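Marchand hand gripper kit – review after one term in a school robotics club

I help with the robotics club in Nukthorpe, and since March we use the hand-held gripper from Marchand. The students hold it like a tool, close the two fingers on an object, and the camera records what the gripper sees. Later they use the recordings to train a small arm which we already had. I write this review for other clubs which are thinking of buying one, as I found very little about it from people who work with children.

We have 20 students, aged from twelve to sixteen, and 2 kits. This is too few. One group records, the other waits and becomes noisy. If your club has more than ten members, I would plan the session so that half of them do something else, for example sorting the recordings.

Assembly took us one full evening. The manual is clear until the page about the fingers, where the drawing shows the screws from the wrong side. We put the left finger on backwards and had to start again. The screws are small and it is good to work over a tray.

Our project for the Unden schools competition is folding and picking up cloth. It sounds easy, and the students laughed when I proposed it. Cloth is a hard object for a gripper, and they learned this quickly. The fingers open wide, so the approach is comfortable, but a young student tends to come in too high and close on air. We made a rule: go down slowly, touch the surface, then close.

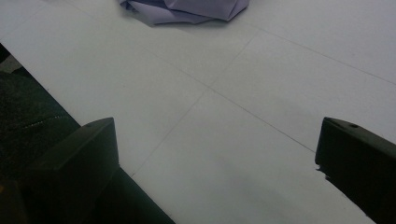
The handle is well balanced and I had no complaints about tired hands, except from the smallest students after a long session. The trigger is a little stiff in the first days and then becomes softer.

The software, called Presness, is the weaker part. It saves every recording without asking for a name, so after one month we had 2,000 files with numbers only. Now a student writes the file number and the task in a paper notebook. It works, but I would expect better for this price. Deleting a bad recording also needs four clicks, which is too many when you make so many mistakes as we do.

Spare fingers can be ordered separately and they arrived quickly. I advise to buy one extra pair together with the kit – postage costs nearly as much as the part.

I would buy it again for older students. For a club with mostly twelve-year-olds, I would first borrow one and try it for two weeks.

8th August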